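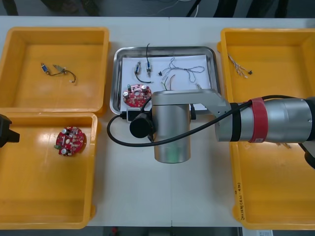 Ticket 738 - right arm stops mid-sort, kitting table
Opened by: Máté Szabó
Status: open, waiting on parts

Hi all, me again. The right arm quit on us twice this morning while sorting the round red boards and the harness bits into the yellow bins. Both times it came in over the steel tray, slowed down, and threw a protective stop with joint 5 torque over limit. No crash, nothing dropped, it just parked itself there and sulked. Left arm is fine.

What I tried so far:

Restarted the controller and ran the homing routine. Good for 22 picks, then the same stop.

Dropped speed to half. It got further, but the joint 5 number still crept up every time the wrist turned toward the tray.

Checked the payload setting, and it still had the value from before we put the extra unit on the wrist. Fixed that! I really thought I had it. Nope, it stopped again at pick 642.

So now I'm looking at the cable. It leaves the wrist in a big wide loop and comes back along the arm past the red strap, and I think it's pulling when the wrist rotates. With the arm in freedrive I could feel it tug near the end of the turn.

Reply from Viktória Barta, 2:40 pm
Please don't raise the torque limit to get through the shift. I know it's tempting. Loosen the strap, give the cable a bit more slack and log joint 5 for one full run.

Update from Máté
Done - 1099 picks at half speed with no stop. At full speed I got one warning and no stop, so better but not fixed. I've asked Bakos for a softer cable and I'm leaving the arm at half speed until it gets here. Ruaridh, please don't bump it back up on nights.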